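Chapter 8
Cloth on the Table: Covering Work Surfaces

In this chapter the student will learn how a piece of fabric is chosen, cut and fixed for the protection of a table. The subject looks small, but many workshops lose good tables by neglecting it. In the furniture works of Zurkusico, before the year 2000, the tables were left bare, and their tops had to be planed again every winter.

A cover has two duties. It must keep the table from scratches, and it must give a quiet surface on which small parts do not roll away. For both duties the weave is more important than the thickness. A close, plain weave, such as the Culard cotton treated in section 2, is easy to wash and does not catch on sharp corners.

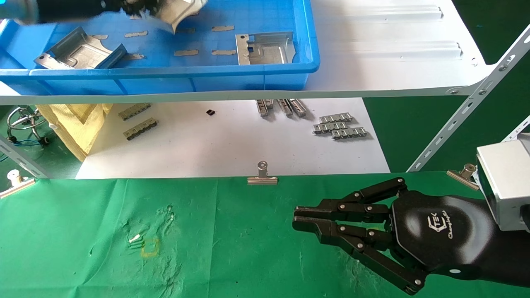
The fixing of the cover comes next. Tacks hold well but they damage the wood. Clips can be moved in a moment, and the cloth can be turned when one side is worn. The cloth should be pulled first along its length and after that across. If it is pulled in the opposite order, folds remain in the corners.

Color is also discussed, with the tests made at the Nastberg school, where 872 pieces of fabric were compared in daylight and under lamps. The reader who has only little time may begin with the Zaki method of cutting, in the second section, and return to the tests later.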